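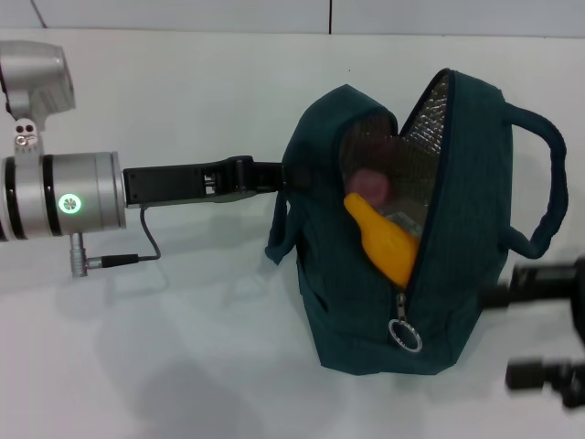

Two arms at an open lunch bag, one finger against the fabric near the upper left edge of the opening.

Stop tuning the policy and fix the clock
Opinion. Tuesday, February 25, 2025

Most of the argument about soft goods in manipulation is an argument about models. Which architecture, how many demonstrations, whether the action should be a single step or a chunk of steps, whether the depth channel is worth the bandwidth. I have sat through a good deal of it at Tornside, and I have contributed to it. My view now is that for two-armed work on fabric the larger share of the error sits below the model, in the timing of the data the model is given, and that the field under-invests there for reasons which are mostly social.

The lunch bag is a fair test. It has an opening whose shape depends on what was last done to it. A finger on the rim moves the rim, the rim moves the opposite wall, and whatever the second arm was aiming at has shifted by the time its command arrives. With a rigid box the two arms can be treated as two single-arm problems and joined at the end. With a bag the coupling is immediate and runs through a material for which we have no useful model. The only thing that tells the second arm what the first has done is perception, and perception has a timestamp.

In our stack, which we call Tarnach, that timestamp was wrong for most of last year. The camera driver stamped each image when the host received it. The arm controllers stamped joint states when they were sampled. Both were correct by their own documentation. The image was late by the exposure, the transfer and whatever the host was doing at the time, and the total came to 47 milliseconds on a quiet machine and 90 on a busy one. The joint states were late by almost nothing. Every recorded episode therefore paired a picture of the past with an arm position from the present, and the offset varied with processor load.

A policy trained on such data will learn it. It will learn an average offset and compensate, and if the load at run time matches the load at recording time, the result looks respectable. We then moved inference to a faster machine and the success rate on bag tasks fell. Three weeks went on the model. We retrained with more augmentation, shortened the action chunk and lengthened it again. The cause was that the new machine was less busy, so the images arrived sooner than the policy had been taught to expect, and the finger reached the fabric early.

The correction was dull. Hardware trigger on the cameras, one clock for everything on the network, stamps taken at mid-exposure, and a recorder that refuses to start if any source drifts beyond its limit. We re-recorded 1058 episodes. The network was left as it had been before the three weeks of changes. Performance on the bag set recovered to its earlier level and then passed it, and the variance between machines became small enough that we no longer keep a note of which machine an evaluation ran on.

I do not offer this as a result. It is one laboratory, one set of arms and a modest set of objects. Colleagues at Stokalthorpe, who work mostly on rigid parts in fixtures, saw almost no change from the same correction, and I believe them. A bolted part does not move while you are looking at it, so a late picture of it is still a good picture. That is consistent with my claim, which concerns fabric and two hands.

The usual objection is that a large enough policy, trained on enough varied data, will absorb timing error along with everything else. In principle this is so. If the offset can be inferred from the history of observations, a model with sufficient history can infer it. But one is then spending demonstrations, which are slow and expensive to collect, on teaching a network a constant that could have been measured in an afternoon. Where the offset depends on processor load, and the load appears nowhere in the observations, there may be very little to infer it from.

A second objection is better. It says that contact should be handled by a fast local loop, with force or current feedback, so that the slow visual policy need only be approximately right. I agree with the layering and we use it. What it does well is stop a finger pressing too hard. It has no opinion on where the rim of a bag has gone. A finger that arrives beside the flap instead of on it will register no contact, and the local loop will report, correctly, that all is well.

There is also the matter of what gets reported. Papers on bimanual manipulation commonly give the control rate and the camera rate. They seldom give the delay between exposure and the command computed from it, and almost never its spread. Rate and delay are different quantities. A pipeline can run at a steady rate with a picture that is three steps old. I would like to see the distribution of that delay printed beside the success rate, under the load used for evaluation, and I would accept a shorter related work section in exchange.

Tooling is where the neglect shows most. Our replay viewer, Greenwood, was written to scrub through episodes at the camera rate, and it snapped every other signal to the nearest image. This hid the fault completely - joint traces and pictures lined up on screen by construction. It now draws each source on its own time axis and marks the gaps. It is uglier and slower to use. Since the change, roughly 70 older episodes have been withdrawn from the training set, most of them for dropped images during the approach to the bag, and several of those had been favourites for demonstrations to visitors.

The recorder limit is next to be tightened, in June, when the remaining cameras are moved to the trigger line. Until then, episodes that use the untriggered cameras carry a flag in the header and are excluded from training by default.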